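Relwood Media has announced that its weekly interview podcast, *The Troltitz Hour*, will record its next season in front of a live audience. The first taping is set for November 21, 2019, at the Girnonetti Theater, with doors opening one hour before the start.

The season will run to 12 episodes, each lasting 63 minutes. Host Kavitha Chowdary will speak with guests from minor league hockey, local radio and independent publishing. The full guest list has not been released.

"Our listeners have asked for a chance to put their own questions to our guests," Chowdary said in a statement. "We are pleased to offer it."

The theater seats 669. Tickets are available at the box office and through the Relwood website, with a limit of three per household. Subscribers who joined before the end of September may reserve seats early.

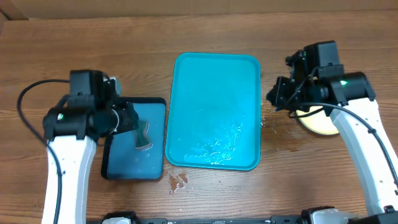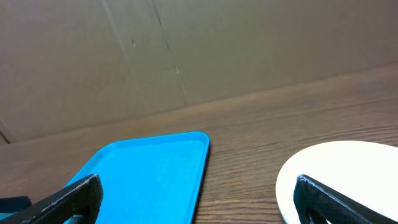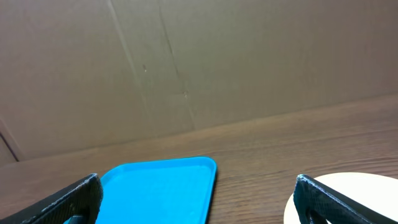 Audio of each taping will be released to all listeners the following week at no charge. Sound production will again be handled by Rajput Audio, which has worked on the program from its first season. Press requests should be sent in writing to the Relwood communications office.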